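Small flat, big mess, slow progress

2024-10-13

Ok so. Quick one tonight, dinner is in the oven and I have maybe half an hour.

Still unpacking from the move. Yes, the move was in February. No, I don't want to talk about it. The apartment on Grisia is smaller than the old place and I keep finding things I have no memory of owning. A fondue set. Two fondue sets. When was I ever having that many people over for cheese.

Rule for this month: one area per evening, nothing fancy, stop when the timer goes off. Tried the whole-weekend thing before and ended up reading old birthday cards on the floor til midnight with nothing done.

What's gone so far

The hall closet. Coats I haven't worn in years went to the thrift shop on Vovley, plus a pair of boots that always hurt. Kept the ugly raincoat. It works, it stays.

The paper box. This one was bad. Manuals for things that broke ages ago, bank letters, a phone contract from when I lived in Breltitz. Shredded what needed shredding, by hand, becuase the shredder was also in a box somewhere. Found the shredder the next day, obviously.

The kitchen drawer. Takeout menus, dead pens, 253 rubber bands or near enough to feel like it. I put the good scissors back in there and now I know where the scissors are. Big win for me.

Plastic, plastic, plastic

Everything I packed, I packed in plastic. Every bag had another bag in it. I used to save them all for "later" and later is now. If it's clean and it opens properly, it gets one more use. If it's crumpled to death, out. And line the trash before you start sorting, not halfway through with your hands full. Learned that one the annoying way.

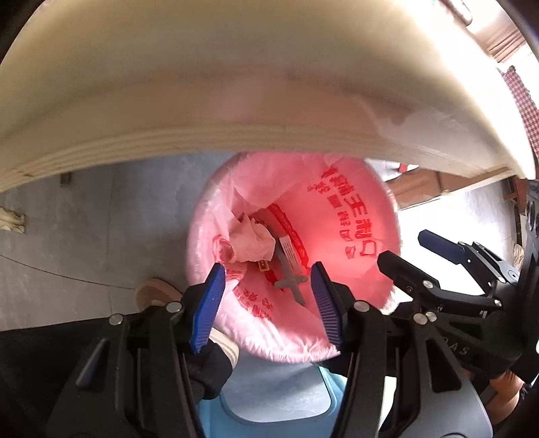
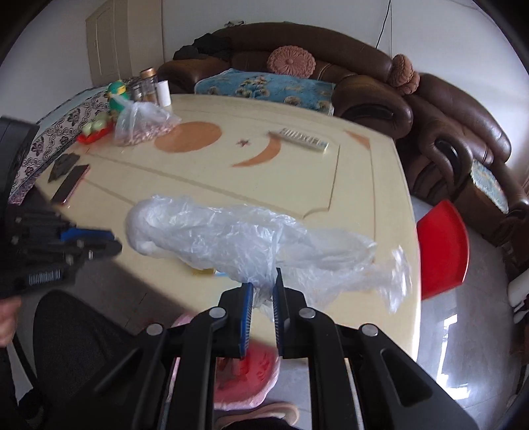

A pink liner in the bin, and a big see-through bag on the table.

The bookshelf problem

Not solved. I have more books than shelf, and the shelf I want is 149 at the place on Tôn, and the one that would really fit them all is 300. So the books are in piles along the bedroom wall for now. I sorted them by size and then by "will I read this again" and that second pile was embarrasing. Cookbooks mostly. I make the same four dinners.

If anyone has a cheap shelf idea that doesn't involve drilling, leave it in the comments please. Landlord is weird about walls.

Next up

Bathroom cabinet, then the box marked MISC. There are 2 boxes marked MISC. Past me was not helpful.

Ok oven is beeping, gotta go. More next week if I get through the cabinet.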